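Troltbridge 330 countertop water filter: six months in

I've been meaning to write this one up since October, when our old fridge filter finally gave up and I found out the replacement cartridge cost more than my winter boots. A neighbour, Ludmila Halás, had the Troltbridge 330 sitting beside her toaster and swore by it, so I ordered one through Findeo for $57 on sale and figured I'd give it a fair go.

Our water is hard. Really hard! The kettle grows a crust if you look at it sideways, and on warm days the tap water smells like the community pool. So I had two things I wanted sorted: the taste, and the white flakes floating in my tea.

Setup took me longer than the box suggests. You soak the cartridge, flush it twice, click it into the collar, and then try to work out which way the little grey gasket goes. The leaflet shows it one way in the drawing and the other way in the text (the drawing is right, for what it's worth). I got it wrong the first time and had a slow drip down the cupboard door all through supper.

Taste is the big win. The chlorine smell was gone from the first proper jug, and my husband, who claims he can't tell any water from any other water, started filling his glass from the filter without being asked. Coffee is nicer too. The flakes in the kettle are better but haven't disappeared, and I still do a vinegar boil, just not nearly as often as before.

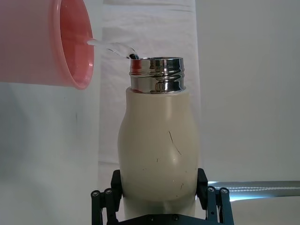 Flow rate is where I start to grumble. The 330 is gravity fed, so a full tank takes its sweet time, and if two people want water one after the other the second person is standing there humming. The spout is also set too low for anything tall. A regular mug fits, a soup bowl fits, but a rounded steel-necked bottle with a narrow shoulder like my cream one won't go under no matter how you tilt it, so I end up filling it from a cup. The pink one pours well enough, and once the lid's off the stream reaches the opening, but it's an extra step every single morning and I resent it a bit before coffee. An extra couple of inches on the legs would fix the whole problem.

Cartridges are rated for 457 litres. We're a household of three plus a very thirsty dog, and I changed the first one a little early when the flow dropped to a dribble. Refills are $47 for a pair, which I can live with. I did try a cheaper Revbridge cartridge that was supposed to be compatible. It went in, but it never sat flat in the collar and the water had a papery taste I couldn't flush out, so that one's in the garage now.

Cleaning is easy. The tank lifts off and goes in the sink, and the tap unscrews by hand. Don't put the lid in the dishwasher, though – mine came out with a slight warp and now sits up at one corner like a bad hat. I emailed about a new one and got a friendly reply the next afternoon, then the lid itself a couple of weeks later, no charge.

I also had a loan of the Tóth jug from my sister before buying this. It's prettier and it fits in the fridge door, but it holds so little that I was refilling it constantly. If you live alone in a small flat, I'd probably go that way. For a family kitchen the bigger tank makes more sense, slow flow and all.

Four stars from me. I'd buy it again at the sale price, and I'd think harder about it at full price. If anyone has found a stand that lifts it up without wobbling, please leave a note in the comments, as I've tried an upside-down baking tin and can't recommend it.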